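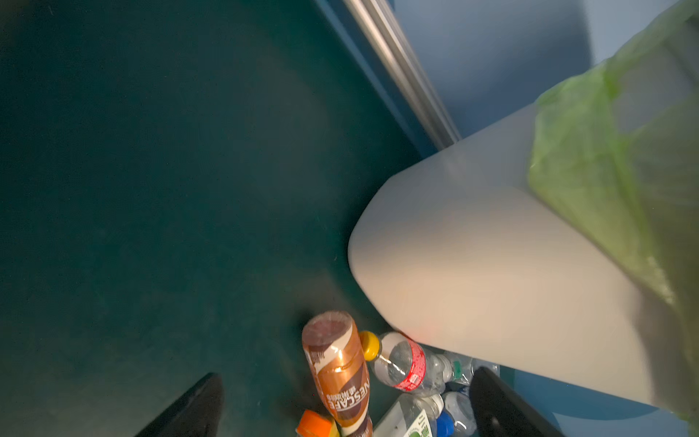 Liner keeps sliding into the bin when bottles go in

Posted in Household > Waste and Recycling

I keep a white plastic wastebasket for drink bottles in a utility corner, lined with a thin translucent bag. The bag is folded over the rim. After a few bottles have gone in, one side of the fold lets go and the bag slumps inward, so the next bottle ends up between the bag and the wall of the bin. The bin has rounded corners and no retaining ring. The bags are sold as 11 liter. The rim measures 69 cm around, taken with a sewing tape.

Is there a way to hold the bag without buying a different bin? I would also like to know if bottles should go in with caps on or off. The label on the bag roll says nothing useful.

Stelton

Your bag is probably the wrong width for the rim. Capacity in liters tells you very little, as a tall narrow bag and a short wide one can carry the same number. Lay an empty bag flat, measure straight across the opening, and double it. That gives the circumference of the mouth.

For a 69 cm rim, a mouth of 70 cm will go on but has almost no grip. A mouth much larger than that is loose and needs to be taken up. Pull the excess to one corner, twist it, and tie a small knot on the outside, below the rim. The bag should then sit tight enough that you have to stretch it slightly over the last corner.

Two further points:

Leave at least 3 cm of fold on the outside all the way around. Less than that and the film creeps back over the edge.

Push the bag down to the floor of the bin before loading. If air is trapped underneath, the first bottles hang on the film and all of their weight is carried by the rim.

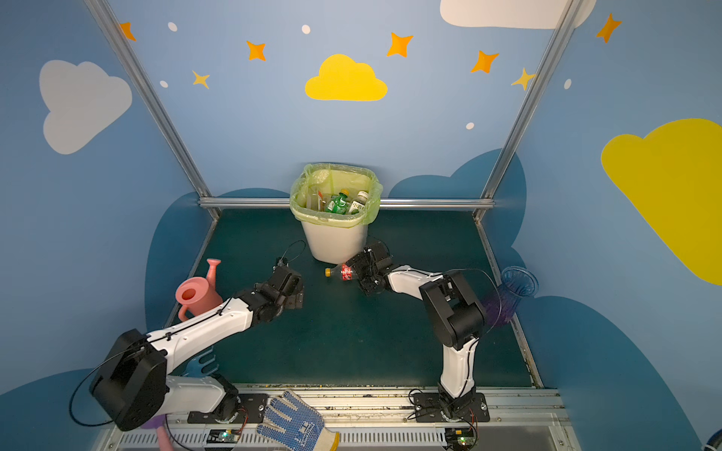

Lined wastebasket with bottles in the bag and a soda bottle on the floor in front.

Caps: check with your collection service. Where I am they go back on, after the bottle is emptied and squeezed flat. Squeezing also helps with your original problem – a flattened bottle does not lever against the side of the bag on its way in. Coffee and milk drinks should be rinsed first, or the bin will smell by the second day in July.

Barroso

binder clips. one on each side, done

Gavomon

The knot works, but it has to be redone with every bag. I use a wide elastic band cut from an old bicycle inner tube, placed over the fold just under the rim. It has lasted nearly 3 years. On a bin that tapers toward the bottom it will slide down in time, so set it as high as it will go and check it when you change the bag. Clips also hold, though mine caught on the bottles when I lifted the full bag out.

Balard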